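Butcher block tops -- keeping one decent

Had ours since 1991, came out of the old Szabó bakery. Gets used for everything: pastry, post, mending, homework. A few things that work, quick as I can.

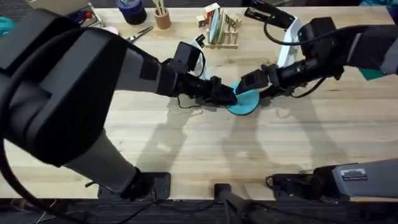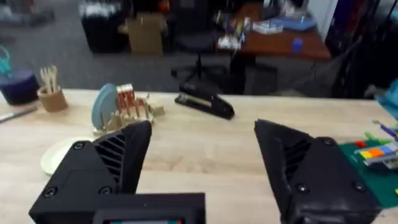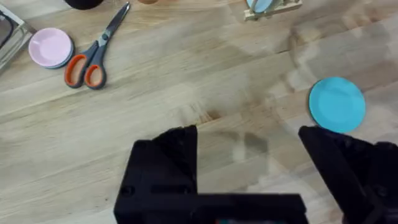 Scuffs first. Dont reach for the sander. Fine paper, along the grain only, light hand, then wipe the dust off and leave it 20 minutes before oiling. Two thin coats, never one thick one -- thick goes sticky. Clear the top properly before you start, stapler, plates, the cup of wooden utensils and all, or you'll oil round them and get rings. Scissors too, the pair lying flat on the planks is just the sort of thing that gets left and marks the wood. Pale blond wood like this shows every streak so work one plank at a time, follow the seams. Tamás Bárány swears by walnut oil, I use plain mineral, cheaper and dosen't go off. Every 6 months, September is a good one.

Hot pans -- trivet. Always.

Related tips
Getting wax off a Mikach tray
Kaka hinges that squeak
Sharpening kitchen scissors
Storing lids without a rack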